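Two weeks with the Farker hands

I wanted to write about the Farker hand kit since August, when our small lab in Plotska received it from Dorkell. The price was 2583 for the pair, plus 137 for shipping. For us it is serious money, so I made my notes with care.

Mounting went well. The manual has 100 pages and I needed maybe six of them.
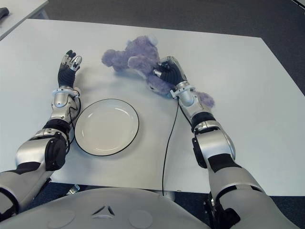 Soft objects are my favorite test, as a hard box forgives too much. With the standard settings the grip was too strong for my taste, and I lowered the force limit in the Song software. The slider is small and easy to miss.
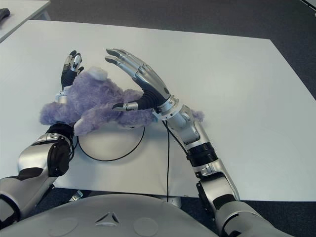
What I like less is the cabling. The cables are thin and long, and I would gladly pay extra for a clip set. Dorkell support answered me the same evening and promised to pass this wish to the developers.

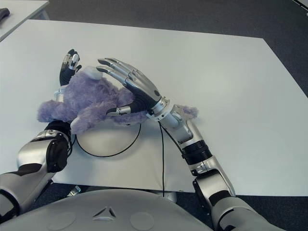 Posted by the Plotska bench blog in Hardware | 664 views

The two-hand mode is the part I would buy again. It took me one evening to learn it, and the finger control feels smooth also at low speed. Next month I will try the kit with folded towels.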